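Katdale 79 Laundry Basket
Reading time: 4 min

The Katdale 79 is an open-top laundry basket in white plastic, molded in one piece, with ventilated walls and a handle opening at each short end. It replaces the older Katdale round tub in the Clernton household range and uses the same resin. It is intended for sorting, carrying and short-term storage of household laundry, clean or damp. It has no lid, liner or wheels.

Body and walls

The plan shape is a rectangle with rounded corners. Corners on the earlier tub range were not an issue, but the first rectangular samples had a tighter radius and snagged knitwear during unloading. The production radius was increased and the inner parting line moved up under the rim, where fabric does not normally run.

The walls carry rows of small rectangular openings arranged in patterned bands. Solid strips between the bands provide most of the stiffness. The openings are small enough to retain socks and children's items, though thin straps and drawstrings can still work through and should be tucked toward the middle of the load.

The handles are plain cutouts in the short ends. There is no separate grip, insert or hinge to come loose. Edges are trimmed and flame-polished at the Rothe plant before packing.
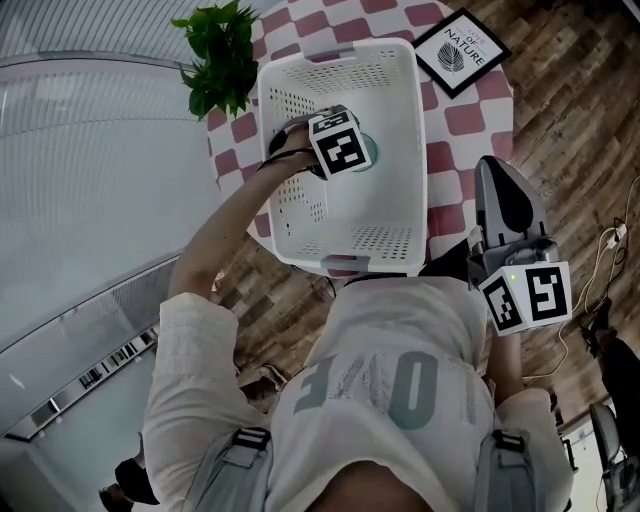 By the Clernton product desk – revised July

Placement and use

The basket can stand on a floor, bench or table. On a round table, check that all four corners of the base are supported before loading, as a rectangular base can overhang on a small top. A cloth under the basket is acceptable, and a checkered cotton tablecloth does no harm to the base, but a loaded basket should be lifted clear and not dragged. Dragging pulls the cloth along with it.

For folding work at table height, set the basket with one short end toward you. Both handle openings then lie on the line of reach, and the far end of the basket can be unloaded without leaning over a long side. Users who prefer the long side toward them will find the walls low enough to reach over.

The rated load is 20 kg, evenly distributed and lifted by both handles. Single-handle lifting is limited to 5 kg. Above that figure the end wall flexes visibly and the basket tips. Wet towels reach the single-handle limit sooner than most people expect – weigh one load if in doubt.

Ventilation

The perforated walls let air reach the sides of the load. They do not replace drying. Damp items can be left in the basket for short periods only, loosely placed, with a gap between the basket and any wall or cabinet. The base is closed, and water will collect there if dripping items are put in. Wipe it out before adding dry laundry.

Cleaning

Wash with warm water and dish soap. Use a soft brush for the openings, working from the inside out. Diluted household bleach is safe on the white version if rinsed off promptly. Do not use abrasive pads, which dull the surface and hold dirt afterward. Do not put the basket in a dishwasher or dry it against a radiator.

Stacking and storage

Empty baskets nest. The walls taper slightly for this purpose, and a nested stack should be kept to five units. Taller stacks bind at the rim and are hard to separate in cold rooms.

Ordering

Single units are supplied unwrapped with a card sleeve. Trade cartons are packed at Rothe and shipped on mixed pallets of up to 210 units. The Drinov folding stand fits the base of this model and is sold separately; stands made for the round tub do not fit. Replacement card sleeves are not stocked.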